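4. Song language and local labels in Rudstead and Zullham

4.1 Choice of language

In the earlier section we described how the bands in Rudstead came together from school orchestras and church youth clubs. In the present section we look at the language in which they sang, and at the part that the small labels had in this choice. The two questions are often treated apart in the literature on regional rock music, but in our material it was difficult to keep them separate.

The cassettes released by Zurell have, with few exceptions, songs in the regional dialect on the first side and songs in the standard language on the second side. It would be easy to read this as an artistic decision of the bands. The letters kept in the label's papers give a different impression. The label asked for dialect songs first, as the shops in the villages played only the beginning of a cassette to a customer. Several bands translated a finished song into dialect in the week before the recording, and in 2 cases the rhymes were lost and the refrain had to be written again.

In Zullham the situation was not the same. The town had no label of its own before the second period of our study, and the groups there recorded their rehearsals on home equipment and copied the tapes by hand. Dialect is heard in these recordings mostly between the songs, when the singer speaks to the audience or to the drummer. We count this speech as part of the performance, although it was cut from the later reissues.

4.2 The Ikeda sessions

The group Ikeda is the only one which worked in both towns. Its first cassette has 17 pieces, many of them shorter than a normal song and some without any words. The group used an organ, a bass guitar and a home-built echo unit, and it changed its singer after the January concert in Rudstead. The new singer did not speak the dialect. From this moment the dialect texts were recited by the bass player over a slow rhythm, and this manner of reciting was later taken over by younger groups who probably did not know its practical origin.

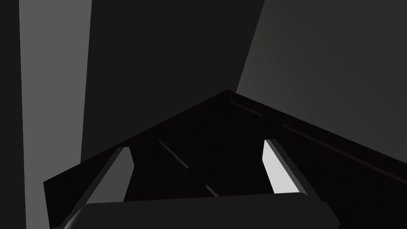 Figure 3. Computer-rendered view from above of a dark gripper with two fingers angled inward.

4.3 Limits of the material

Our sources are uneven. Of the Zurell cassettes we could hear nearly all, but the accompanying lyric sheets are missing for the early numbers, and we had to write down the words by ear. Where 2 listeners did not agree on a word, the line was left out of the analysis. For Zullham we depend on private copies, and the order of the songs on them differs from one copy to the next. We have followed the order of the oldest copy. The catalogue used for the present section is the version of 2024-11-01, and recordings which came to us later are treated in the appendix.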